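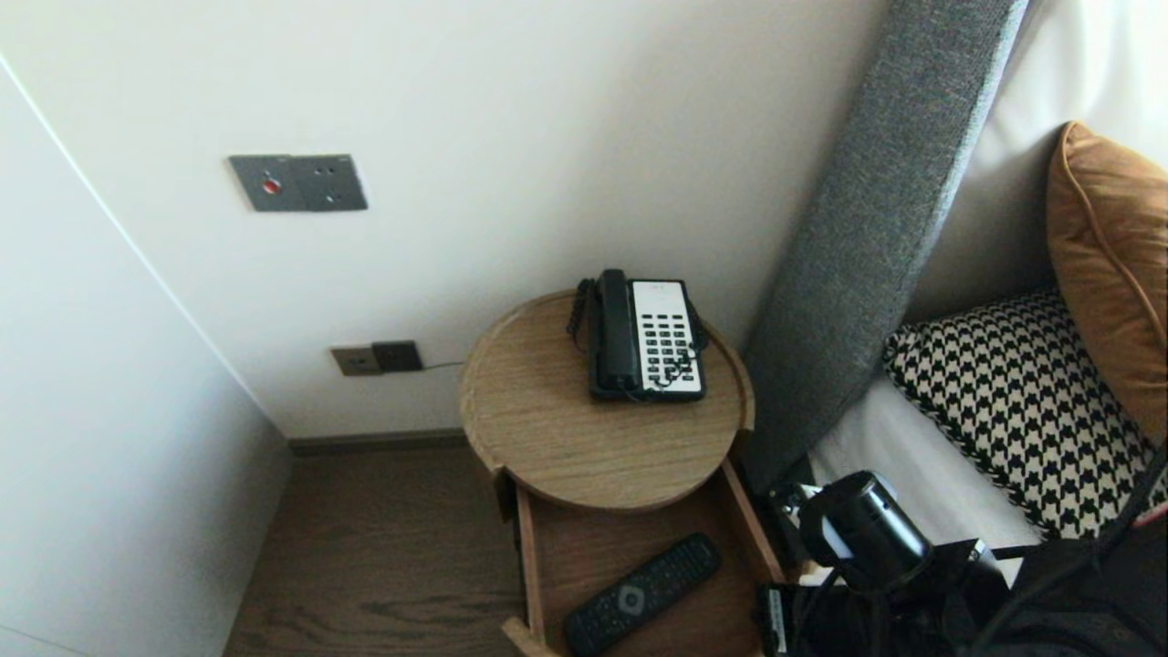
Selon Margaux Vasseur, le Tokelitz tient toute la nuit à condition de le régler sur 3 et pas plus haut. Elle l'écrivait en réponse à mon premier avis, où je me plaignais d'un sommier qui grinçait encore après la pose des patins. J'ai refait l'essai avec son réglage, et elle a raison sur ce point.

Le Tokelitz est un surmatelas à fermeté variable, vendu par Bostberg en deux largeurs. J'ai pris la petite. Il arrive roulé, dans une housse épaisse qu'il faut découper avec prudence, et met une bonne journée à reprendre son épaisseur. L'odeur de neuf part en laissant la fenêtre ouverte.

Le réglage se fait par une molette sur le côté, graduée de 1 à 9. Au-dessus de 5, on sent les bords remonter et le drap-housse se défait dans les angles. En dessous de 2, autant dormir sur le matelas d'origine. La notice ne dit rien de tout cela - elle recommande la position 6 pour tout le monde.

La housse se lave à 30 degrés. La mienne a légèrement rétréci au deuxième lavage et la fermeture éclair force un peu. Le modèle Edside, que j'avais avant, passait sans problème, mais il s'était creusé au bout de 14 mois environ.

Côté chaleur, rien à signaler en décembre. Je n'ai pas encore passé d'été dessus.

Le service client a répondu dans la matinée pour la housse et m'en a proposé une autre à moitié prix. J'ai accepté, elle n'est pas encore arrivée.

Ma note : 3 sur 5.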